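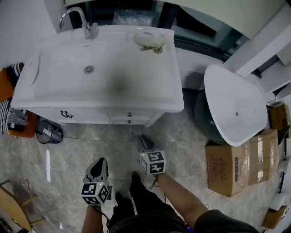
Bath fixtures, unit 4 — vanities and basins
Candela Salcedo, Atevdale evening course
Bring this sheet back in November, we use it again for the plumbing unit

Two basic types for now.

1. Vanity with basin top. Basin and counter are one piece, cabinet goes under. Faucet mounts on the back edge. Storage for free, hides the trap. Downside — wide, heavy, needs a flat wall.

2. Vessel basin. Sits on top of something, counter or pedestal. Faucet either wall mount or a tall one. Check the rim height BEFORE you buy the base. People add the cabinet height and forget the bowl.

Parts to know by name: spout, drain, trap, tailpiece, overflow (not every basin has one), supply lines. Spelling counts a little.

Checking a basin on delivery
— open the box on the floor, not on the counter
— keep the box untill the basin is installed
— run a hand around the rim, chips hide on the underside
— white glaze: look at it from a low angle. Dark marks, try a damp cloth first. If it stays, write it down
— nothing metal in the bowl. Keys, tape measures, rings

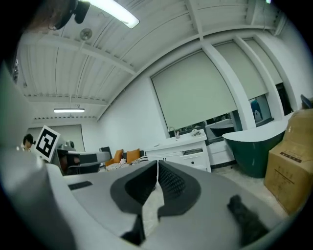 Light matters for this. Daylight from the side shows scratches, overhead tubes wash them out. Blinds up when you can. A flashlight held flat to the surface also works.

Drawers and doors: open each one all the way. Handle tight? Does the drawer clear the trap? Tejada cabinets come with a notched drawer, Brarley ones you cut yourself (measure twice, I mean it).

Cost exercise, due next class. Costport price list, page 17. Vanity 1359, vessel basin 263, pedestal seperate. Budget is 2000 with faucet and drain. Do one version with each type and say which you'd pick for a small bathroom, a paragraph is enough. Labor not included.

Still to cover: sealing the back edge, shutoff valves, pop-up drain vs. grid drain. Read the handout on silicone before then.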